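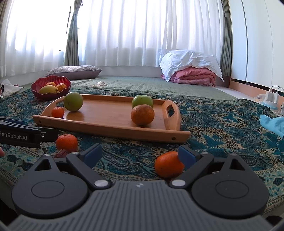 *A tangerine between the blue pads of a hand-held gripper, with the fruit tray behind it.*

**Planning the 2025 Equipment Budget: Leonardo Bassi, Promgate**

3 Jul 2024

Promgate will submit its equipment request for hand-held grippers in December. Leonardo Bassi, who heads procurement, described the plan as cautious. "We are asking for 34 units," he said. "The department wanted more. I would like to see the first order in full use before we discuss a second."

The request sets aside $700 per unit for spare parts, a line that did not appear in last year's budget. According to Mr. Bassi, finger pads and pivots were previously charged to general supplies. "It made the grippers look cheaper than they were," he said.

Sorting and placing fruit remains the standard task for assessing new equipment. Yoga Nasution, who plans the sessions, considers it a fair test of a purchase. "A tangerine and a mango ask different things of the same fingers," she said. "I want to know the opening width before I sign anything."
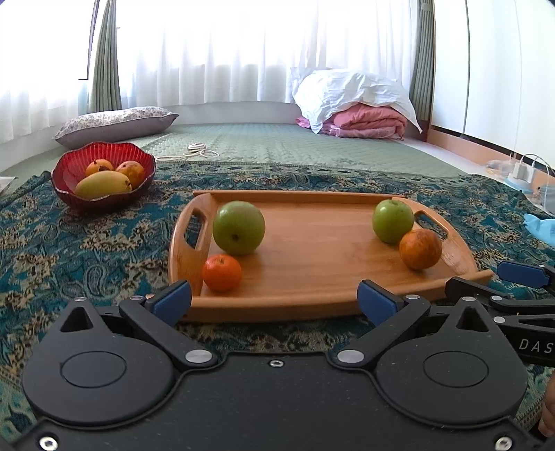 *Gripper with its pads apart in front of the tray. The red bowl stands behind.*

Two suppliers, Cattaneo and Selledside, have been invited to quote. Mr. Bassi declined to state a preference, but confirmed that repair time will carry as much weight as price. Each supplier must lend 4 units for evaluation before any contract is signed.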